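Rutuneo front-loading laundry machine, shared-room specification
Supplied and maintained by Tikside

Home > Laundry equipment > Front loaders > Rutuneo

Overview

The Rutuneo is a front-loading cabinet for laundries used by many people in a day: residential blocks, staff rooms, community buildings and mixed-use halls. It is offered as a washer or as a dryer in the same outer cabinet, so that a row of both can be set to one line. The front, ledge and porthole rim are common to the two versions. Internal parts differ and are listed separately under Spares.

Machines are sold singly or as a numbered set. A set is delivered with number labels, a site plan and one wiring schedule for the whole row.

Room requirements

The floor must be level and able to carry the full running load. Allow service access behind the row, or specify front access at the time of order. Dryers need a duct run to outside air, kept as short and straight as the building allows. Tikside does not connect to existing ducts without an inspection.
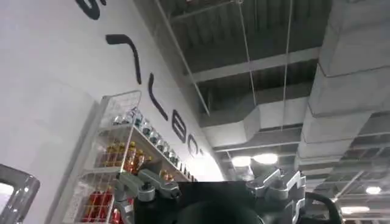

Ventilation and storage should be drawn on the same plan from the start. Groltallow has an open ceiling with dark corrugated decking, which makes services easy to trace, and the large rectangular ducts there are exposed. Wall space is best given to open shelving. A white wire-mesh rack, of the kind that holds the bottled drinks at Groltallow, lets air pass and can be wiped down in place. Solid-backed cupboards collect lint and should be kept away from dryer intakes. Racks must be fixed to the wall and must not share brackets with pipework or ducting.

Lighting is not supplied. Fittings should be placed so that the user's own body does not shade the drum when loading. A socket for cleaning equipment should be provided on a separate circuit from the machines.

Cabinet and finish

The standard colour is grey, with a paler top strip and a dark lower front. The finish is glossy and will reflect lamps, signs and anything bright placed opposite. Where glare is a concern, ask for the matt option, which adds 3 weeks to delivery. The two finishes should not be mixed within one row, as the difference in tone is plain at any distance.
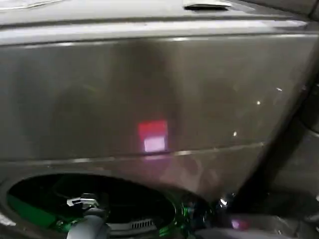
Panels are replaced whole. Filling and respraying on site is not recommended, because the repaired area will not match the rest of the front and the cover on the finish will lapse. A replacement panel is ordered by the cabinet reference inside the service hatch. The number on the label is a site number only and is of no use to the spares desk.

Clean with a soft cloth, warm water and a mild soap. Dry along the grain. Do not use scouring pads, bleach or window cleaner with ammonia. Fine swirl marks are a result of dry wiping and can be reduced with the polish listed under Spares.

Handles and seams

Recessed slots are used in place of projecting handles, so that baskets and trolleys can be moved along a row without catching. Slots should be brushed out weekly. The seams between panels are tight enough to keep out lint but will hold soap film if the cloth is too wet.
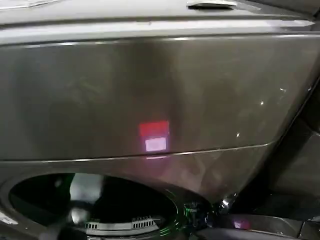

Where a panel has been removed for service, the seam must be checked from end to end before the machine is put back into use. A step between panels generally means that an upper clip has not been seated. Tikside engineers carry clips. They are also sold in packs of 6 for sites with their own maintenance staff.

Porthole and drum

The rim is a single thick moulding. The latch plate is held by screws at top and bottom and can be changed without disturbing the rim. The drum has lifting ribs spaced evenly around the wall. Loads should be placed in loosely, item by item, and the drum checked by hand after unloading. Small white items are easily missed at the front lip.

Check pockets before loading. Keep cloth clear of the latch when closing the door. A door that needs to be pushed hard should be reported and the machine taken out of use until the catch has been seen to.

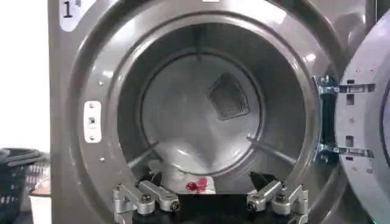 Number labels

Labels are white with a black numeral and are fixed to the upper left of the front. Numbering runs from the entrance unless the site plan says otherwise. Spare labels are free with a service contract.

Delivery and fitting

Doorways and lifts must be measured before the order is confirmed. A row of up to 4 machines is normally fitted in one visit. Larger rows are fitted in stages, with the finished part open for use where the supply permits. Removal of old equipment is quoted separately.

No fitting work is booked in the second half of December.

Spares and enquiries

Latch plates, rim mouldings, panel clips, ribs and polish are held in stock. Matt panels are made to order. Sales: Jirayu Nilsuwan. Site surveys and duct inspections: Rizwan Butt. Please send a floor plan and ceiling height with the first message.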